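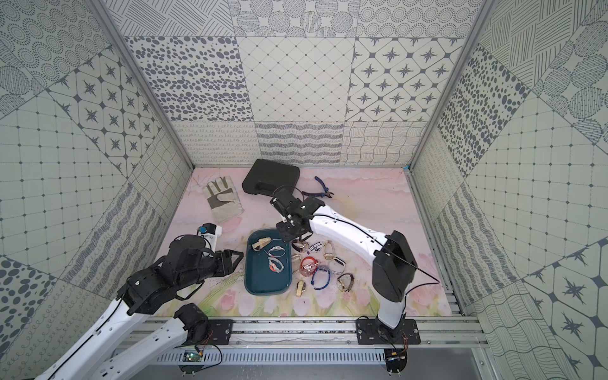
八月一到,抽屉里的表都该拿出来看看

《Hosgate 邻里通讯》生活栏

先道歉,上期说好写防潮,没写成,印刷那边催,稿子压到这期。防潮的内容并进来了,见后面“收纳”那段。赶时间,想到哪写到哪,各位将就看。

起因是入夏以来收到好几封读者来信,问的都差不多:平时戴着玩的石英表,不值什么钱,停了,要不要修?带子黏手了,还能不能救?孩子的表进水了怎么办?一封封回来不及,索性写一篇。贵的机械表不在这篇里,那个请直接找钟表师傅,别自己动手,也别来问我,我真的不懂。

换电池

停走的石英表,多数就是没电。没电的表最忌讳放着不管。电池放久了会漏液,漏出来的东西腐蚀触点和线圈,到那一步换一颗电池就不够了。所以:停了,要么换,要么先把旧电池取出来。取出来的旧电池拿胶带把两面贴上,单独放,别跟硬币钥匙混在一个口袋里。

有一种情况看着像坏了,还没坏:秒针几秒一跳。好些石英机芯电量低的时候就这样走,提醒你该换了。看见它这样跳,趁早。

自己换行不行?看后盖。后盖边上有个小缺口的,撬开式,用薄的撬刀,刀口垫一层胶带免得划。有几颗小螺丝的,螺丝刀尺寸要对,尺寸不对拧花了就麻烦。后盖一圈凹槽的是旋开式,得有专门的扳手或者橡胶球。撬开以后先拍照!拍照!电池哪面朝上,胶圈怎么卧的,都拍下来。型号刻在旧电池上,照着买,别凭大小猜。装的时候塑料镊子比金属的好,金属的两头一搭容易短路。

胶圈顺手看一眼。干了、扁了、裂了就换,没有合适的就当这块表从此不防水。

压后盖是最难的一步。有些后盖手按不回去,别用老虎钳,别垫本书坐上去(有人干过,玻璃碎了)。Hartono 五金店柜台后面有一台压盖的小机器,电池在他们那儿买的话顺手给压,不另收钱。午饭时间没人,下午去。

表带

来信里问得最多的。分开说。

塑料和硅胶的。温水,一点洗洁精,旧牙刷软的那种,缝里刷一刷,冲净,晾干。泡的话最多15分钟,在久没有好处,尤其表头还连着的时候。能拆下来洗就拆下来洗。浅色带子被牛仔裤染了色,刷不掉的,试过白醋,试过小苏打,结果一般。酒精棉片能去一点,但印花会一起掉,先在背面试。

发黏是材料老化,洗不回来。网上有人教撒爽身粉,能顶两天,过后照旧。换带子吧。

皮的。别水洗。出汗以后拿干布擦背面,摊开放着,别马上扣进盒子里。夏天天天戴同一条皮带子,有味道是迟早的事,两条轮着戴会好很多。白色、米色的皮带子容易脏在孔眼那一圈,橡皮(白的那种,不要带颜色的)轻轻擦,有时候有用。皮面开裂了就别上油硬救,油进去颜色一块深一块浅,更难看。

金属链的。拆下来泡肥皂水,刷,冲,吹干。表头留在外面。

买新带子之前量宽度,量的是两个表耳之间的距离,量带子本身会不准,旧带子常常压扁了、撑宽了。拿尺子贴着量,毫米。我自己那块是22的,买成窄一号的,装上去左右晃,像小孩穿大人鞋。带子退了两次。还有,有些塑料表的带子跟表壳是一体的或者接口形状特别,通用带子装不上,先看清楚再下单。

生耳(就是那根带弹簧的小细棍)以经锈了的一起换。拆的时候手掩着点,会飞。飞了就找不到了,地毯上尤其。

防水这件事

被误会得最厉害的一段,请看完。

后盖上写3 bar的,洗手淋点雨可以,别游泳,别淋浴。写100米的,新的时候游泳没有问题,可那是在实验室里测静水压测出来的,胶圈老了这个数字就不算数了,换过一次电池又没做过压力测试的,更不算数。什么都没写的,当它怕水。

热水澡比冷水危险,热气会往里钻,一冷一热胶圈也伤。桑拿别戴。在水里不要按按钮,不要拔表冠。海水和泳池出来用清水冲一遍再擦干。

要是玻璃里面起雾了:表冠拔出来,放干燥剂袋子旁边,密封盒里闷一夜。别用吹风机热风对着吹,别放微波炉(真有人问)。雾退了也要找人开盖看一下,里头有水气的话过些日子会锈。如果进的是海水,别等,当天就送。

读者来信摘一段

Dondholm 那边的 Fionnuala Ó Ceallaigh 写来的,信很长,截中间:

“我家三代人的表都扔在门口一个饼干盒里,钥匙也在里面,每天翻来翻去,表面全是划痕。后来把钥匙挪走,表单独放,一年下来好多了。丈夫嫌我小题大做,他自己的表玻璃现在看时间要侧着头。”

谢谢来信。饼干盒那条记下了。钥匙和表分开,简单,马上能做。

另外有读者问,塑料表镜划花了能不能磨。亚克力的可以,专用抛光膏加软布,耐心画圈;牙膏也行,粗一点,磨完要擦得很干净。矿物玻璃的磨不动,换玻璃。分不清是哪种的,滴一滴水上去看也看不出个名堂,别信那个说法,直接问修表的。

收纳

防潮就写在这里。梅雨已经过了,可八月的抽屉还是闷。地下室、卫生间柜子、厨房水槽上面那格,都不要放表。卧室抽屉可以,里面铺块软布,扔一两包干燥剂,变色了就换。樟脑丸千万别跟表放一起,塑料会起反应,带子发白发脆,印的字也糊。

磁铁也要躲。音箱上面,冰箱贴旁边,平板保护套那个磁吸扣,都算。石英表靠近了会走慢甚至停,拿开一般就好了。

塑料带子和塑料带子长期压在一起,颜色会互相染,深的染浅的。红的和白的尤其要分开。隔张纸就行,别用报纸,油墨也会染。新买的表要是暂时不戴,保护膜和套子可以先留着,但别一留好几年,胶会转移到玻璃上,撕的时候一层黏。

浅一点的托盘比深盒子好用,翻找的时候不用往下掏,掏一次刮一次。量多的话一格一块最理想,没有格子,就少堆一点,表面朝上,扣头朝外。 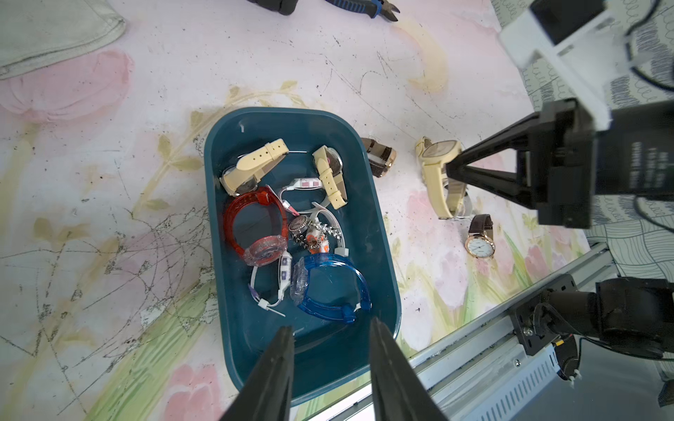 孩子的表

单独开一段,家长问得多。

小孩手腕长得快,带子孔够不够比什么都要紧。扣上以后能塞进大人一根小指,差不多。太紧夏天捂出疹子,太松玩单杠会甩出去。起疹子了先停戴,换手也没用,等皮肤好了再说,好了以后换种材质试试,还起就去看医生。

纽扣电池是大事。家里有小的、什么都往嘴里放的年纪,后盖松动的表立刻收走,拆下来的电池立刻收走,放高处不够,要放锁得上的地方。怀疑吞了,马上急诊,别等症状,别催吐。这条请剪下来贴冰箱上。

学认时间的话,指针表比数字表慢一点,但学会了就是学会了。表盘上有分钟数字的比只有小点点的好认。先教短针,过几个礼拜再教长针,两根一起教的都哭过。指的是家长。

学校要求考试不能戴带闹铃的,开学前确认一下。整点报时怎么关,说明书上有,说明书丢了的,多半是长按左下那个键,不保证。

不要了的表

两条路。

一,Skuron 旧物交换角,老地方,图书馆侧门进去左手边。能走的、不能走的都收,不能走的请贴张条写“停”,省得拿回去的人白高兴。带子断的也收,有人专门要表头。珠子链子手环一类的小饰品这个月也可以一起放过去,打结的麻烦先解开,上次一大团,解了一个下午。

二,电子回收箱。电池先取出,投电池那一口。表身投小电器那一口。别整块丢厨余,也别丢普通垃圾,电池在垃圾车里压破会着火,去年就烧过一回。

负责交换角的 Ajith Devadiga 托我带句话:请不要把东西放门外。下雨。放门外的都淋了。真要赶时间,侧门旁边有投递口,表用袜子或者厚一点的信封装一下再投,底下是硬地面。

几条零碎的

夏令时的表。家里没联网的那几块,十月底记得往回拨,到时候这里会再提醒。

带日历的机械表,夜里九点到凌晨三点之间别调日期,齿轮咬着,硬调会伤。石英带日历的也尽量避开。说好不写机械表的,就这一句。

上期食谱更正:盐是一茶匙,印成一汤匙了。做了的几位,对不起。

有读者问能不能办一次现场换带子的活动。想办,场地没谈下来,图书馆二楼那间在刷墙。谈妥了登。工具我这边有一套,拆链的那种小顶针断了两根,谁家有多的,请留在 Hartono 柜台,写我栏目的名字就行。

来信照旧投社区中心一楼信箱,写清楚是哪种表,后盖上的字抄下来,别只写“一块白的”。要回信的请附地址。下期写雨伞,伞骨断了先别扔。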